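Bin picking cell: budget and planning FAQ

What does the quoted price cover?
Arm, controller, gripper, one bin and commissioning at Arville. Bench, guarding and spare fingertips are separate lines.

Can we reuse our existing arm?
Usually. Send the model and controller version with the request. An arm without a current service record is quoted as new.

How many parts do you need for the trial?
Send 100 of each shape. Mixed shapes in one bin are fine — tell us the mix.

What power supply is required?
230 V single phase for the trial bench. Production cells are specified per site.

How long is the trial?
Two weeks at Buckley, plus 3 days for the report.

Is cable dressing included?
Basic dressing, yes. A full dress pack is an option and should be budgeted at the start.

Who approves changes to the order?
Fergal Ní Bhriain, Dretton office, in writing.

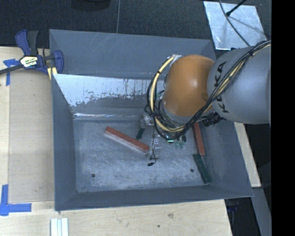
BUCKLEY, March — Red and green blocks in a metal bin, with the bin clamped at its left rim. Clamps are a bench item. For production, allow for a fixed bin mount and a second bin.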